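Brirkik Home Water Softener – Owner's Guide
Section 6: First filling and first regeneration
By R. Mohammadi, Brevmont
May

Before you start, the softener must stand level and both hoses must be tightened by hand. The bypass valve stays in the position BYPASS until step 7.

1. Lift the lid and take out the plastic bag with the spare parts. Keep the funnel.

2. Pour 6 litres of clean tap water into the salt tank. This is done only one time. Later the softener fills itself.

3. Add the salt tablets up to the blue line. Do not use table salt or the salt for the dishwasher.

Note: the Rarari model has no blue line. Fill it to two hand widths below the rim.

4. Clean the rim of the tank with a dry cloth and close the lid. Grains of salt on the seal will let moist air in, and the salt can become one hard block.

5. Connect the power. The display shows 00 and then the time of day. Set the time with the two arrow keys.

6. Set the hardness. Take the value from your water supplier, or use the test strip from the bag. If you are between two colours, choose the darker one.

7. Turn the bypass valve slowly to SERVICE. Wait until you hear no more water moving – this can take a few minutes.

CAUTION: If you turn the valve fast, the resin can be pushed into your house pipes.

8. Hold the key REGEN until the display blinks. The drain hose will run, stop, and run again. Do not open the lid during this time.

9. When the blinking stops, open the cold tap at the laundry tub and let it run until the water has no colour.

The softener now treats 2000 litres before the next regeneration. It starts this by itself at 2 am. During the night regeneration the house receives hard water, so it is better not to do the washing at that time.

Last updated: May

Comments

saltyfeet: Step 7 is right about going slowly. I was in a hurry and had little beads in every tap aerator.

Marlo_V: Mine leaves 200 on the display after regeneration. Is it a fault?

R. Mohammadi: No, it shows the litres in hundreds if you touched the left key too long. Press it again.

Gumleaf: What about the washing machine, do I change anything?

R. Mohammadi: Soft water needs less detergent, so please begin with half of your usual amount and add more only if the clothes are not clean. Before this, run one hot cycle without laundry. On a front loader like this one, look through the round glass to check that nothing stayed in the steel drum, and after the cycle wipe the door glass and the black rim with a damp cloth – old detergent likes to stay there.

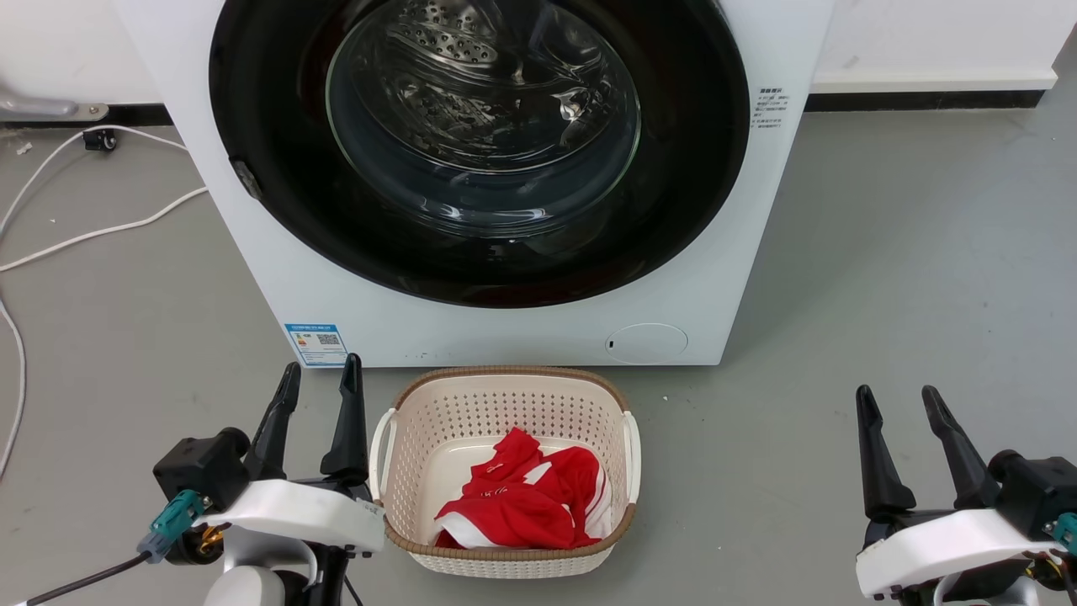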